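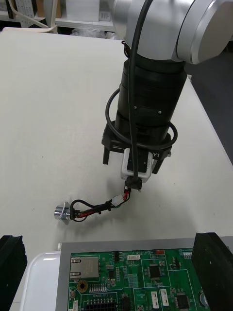
Can a machine take over the fiddly jobs on a repair bench yet? Some of them, on a good day and with a person close by, and the plugging-in of small cables is still among the hardest.

Filed under: Local Business & Tech

27 April 2023

Folks who stopped by the Troltcombe repair works for its spring open evening got a good long look at that question, and most of them stayed well past the coffee to talk it over. The shop mends control boxes for heating systems, laundry machines and the like, and for the past year it has been trying out a robot arm on the part of the job that everyone there calls "the wiring end" - taking hold of a little plastic connector with its wires trailing behind it and getting it seated in the right socket on a circuit board.

It sounds like nothing much. Anyone who has ever changed a part in a dryer or an old radio has done it without giving it a thought, and that is just what makes it such a good test, says Irina Avram, the shop's manager. "People come in expecting the hard part to be the computer chips," she told the visitors, laughing. "The chips sit still! It's the wires that give us trouble. A wire goes where it likes."

The project goes by the name of Curia, and it was set up with Reltum, a small automation firm that had mostly worked on packing lines before this. Its engineer on the job, Na-rae Kwon, explained that a rigid part in a known spot is fairly kind to a machine. A connector on a harness is another matter, as it can tip a little in the grip, and the weight of whatever hangs on the far end of the wires tugs at it the whole way over. A person feels that tug and turns a wrist without noticing. The arm has to be taught it, one try after another.

So far the team has logged 1535 practice tries, and Kwon was happy to tell anybody who asked that a fair number of the early ones were plain misses. Things are a good deal better now with the larger plugs. On a good afternoon the arm can get through up to 600 simple pick-and-place moves, though those are the easy kind, setting a part down in a tray and going back for the next. Plugging in is slower work, and a technician still goes over every board by hand before it leaves the building.

That technician is often Ionuț Toma, who has been at the bench for eight years and was asked more than once during the evening if he was worried about his job. He said he would gladly hand over the dull stretches of it, and that his thumbs would be grateful - but that finding out why a board has quit in the first place is still a matter of looking, sniffing and asking the customer what happened, and he hasn't seen a machine do much of that.

Quite a few of the questions from the floor had to do with home, naturally enough. Uzma Afridi, who came along with her two teenagers, wanted to know when she might have something to fold the towels and empty the dishwasher. Kwon's reply was a friendly but careful one. A towel, she said, is a bit like a wire harness, only worse, and a kitchen is never laid out the same way two days running. She would sooner expect to see useful help in shops and back rooms first, where somebody can keep the table in order.

The trial at Troltcombe goes on through the summer, with five new types of connector to be added as the team gets to them. Avram hopes to hold another open evening in the fall, and anyone who would like to come can leave a name at the front counter.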